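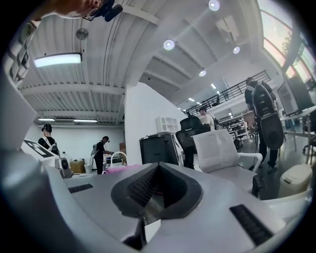

3.2 Cloth preparation and laundering

Two cloth types were compared. The first, supplied by Muretti, is a split-fiber knit of polyester and polyamide with a looped pile on both faces. The second, supplied by Bumama, uses the same two polymers in a tighter knit with a shorter pile. Both are sold for general cleaning of painted and coated surfaces. The sample consisted of 44 cloths, divided equally between the two suppliers. All cloths were taken from sealed packs, and the sewn labels were cut off at the seam before the first wash, as loose label thread had been recovered in the pilot filtrate and could not be separated from pile fiber by mass.

Cloths were laundered at 30 °C in a front-loading machine with Flurow liquid detergent, dosed by weight. Fabric softener was not used. Softener residue fills the gaps between split filaments and lowers both water uptake and particle pickup, and its effect would have been confounded with that of pile wear. Each load contained cloths from one supplier only. The drum was run empty between loads and the door seal was wiped and inspected for trapped fiber. Wash water was passed through a steel mesh and then through a glass fiber filter, and the filters were dried to constant mass before weighing.

Drying was done flat on racks at room temperature. Tumble drying was considered and rejected. In the pilot work, the lint screen captured an unknown share of the released fiber, and repeated cleaning of the screen did not give a stable blank.

3.3 Wiping trials

A total of 198 wiping trials were completed. In each trial a coated panel was loaded with test dust, wiped in a single pass under a fixed normal load, and weighed again. The cloth was folded into quarters with the label seam facing inward, and a fresh face was turned outward for each pass. Panels were cleaned with isopropanol between trials and left to reach room humidity before loading.

The fixed load departs from ordinary use. In practice a cloth is rarely folded; it is picked up from the middle and gathered into a bunch (Figure 4), so that contact is made by an irregular set of ridges and the pressure varies over the wiped area. Gathered cloths were tested in the pilot work, but the spread between repeat passes was larger than the difference between the two cloth types. The folded geometry was therefore kept for all trials reported in Section 4.
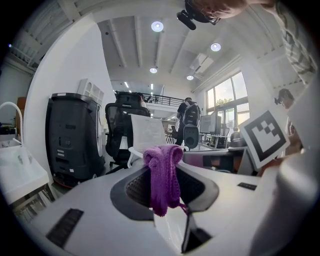

Figure 4. Purple microfiber cloth bunched into a knot, with the lower part hanging in loose folds.

Dust was sieved and stored in a desiccator. It was collected from the floor sweepings of the Vlček joinery and consists mainly of fine wood particles, with a minor mineral fraction from sanding paper. A manufactured mineral dust would have been easier to reproduce, but it carries less oil and holds to the pile differently. Particle size was checked at the start and at the end of the series, and no drift was found.

3.4 Data treatment

Pickup was expressed as the mass removed from the panel divided by the mass loaded. Mass gain of the cloth was recorded but not used in the main analysis. Cloths took up moisture from the room air during handling, and for lightly loaded panels this gain was of the same order as the dust itself.

Fiber loss was normalized to the dry mass of the unwashed cloth. The first wash was treated separately from the later ones. It removes cut ends and finishing residue left over from manufacture, and including it in the fitted trend would overstate the rate at which an older cloth sheds.

Supplier was entered as a fixed effect and individual cloth as a random effect. Wash number was treated as continuous. Trials in which the panel was touched after loading, or in which the balance failed to settle, were repeated with a newly loaded panel, and the original readings were dropped before analysis. No further exclusions were made.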